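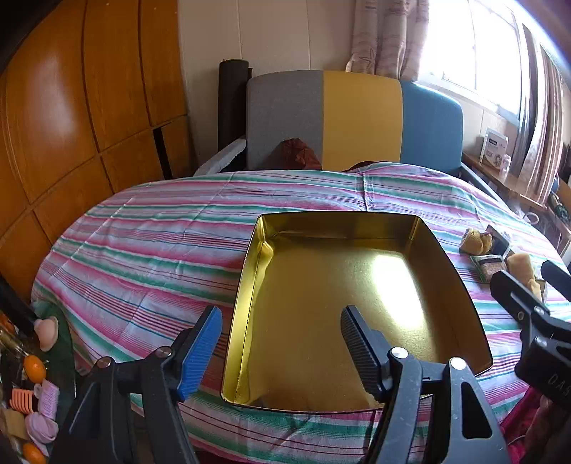 A gold-colored metal tray on a striped sheet.

The Daly swap market is coming back in June, and this time it gets the whole ground floor of the old Silov building

30/05/2022

I've been nagging everyone I know about the Daly swap market since it went quiet, so you can imagine how I took the news this morning. It's back! The doors open again in June, and the organizers have finally got their hands on the ground floor of the old Silov building on the corner of Drirley Street, the one with the green shutters that used to sell school shoes.

If you never went to the old one, it works like this. You bring household stuff you don't want, you get a paper token for each piece, and you spend the tokens on other people's stuff. Trays, lamps, curtains, cake tins, picture frames, that sort of thing. No clothes this year (there was a mountain of unclaimed sweaters last time and I think it broke a few spirits), and nothing with a plug unless it has been tested first.

The money side is a bit different now. The town has put in a grant of $3000, which pays for the rent and for proper shelving, and getting in is still free. Tokens you don't use will carry over to the next market - a big improvement, if you ask me, as I once went home with a fondue set just to get rid of my last two. 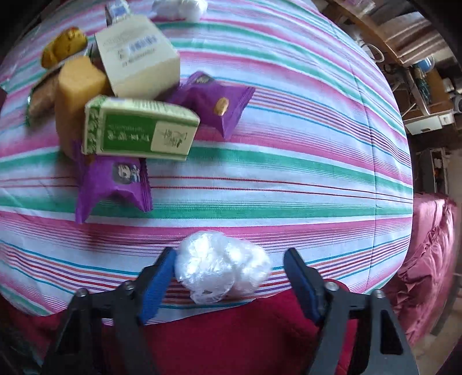 Table linens get their own room at the back, and I'm very happy about that. At the old place they were all heaped in one bin by the stairs and you had to dig with both arms. I got my favorite kitchen curtains out of that bin, mind you, so I can't complain too loudly. Anything fabric has to be washed and folded before you hand it in, and the people at the door will send you home if it isn't.

Breakables should come wrapped, and you're asked to take the wrapping home with you again. The last market filled the dumpster behind the bakery, and the bakery was not thrilled.

Drop-off starts at 6 in the evening the night before, and there's a limit of 30 pieces per household. That sounds like plenty until you open your hall closet. Mine could use up the limit on flower vases alone, and I don't even buy flowers!

Parking is going to be a pain, as always. The lot behind the Silov building is for unloading only, so try the library side or take the Pemeo bus, which stops right across the street. The driver let me on with a floor lamp once, but I wouldn't count on it with a bookcase.

The exact date goes up on the library notice board and in the bakery window later this week. Furniture is still undecided. The last I heard, small tables and chairs are fine if one person can carry them in, and I'll post again when I know about the bigger pieces.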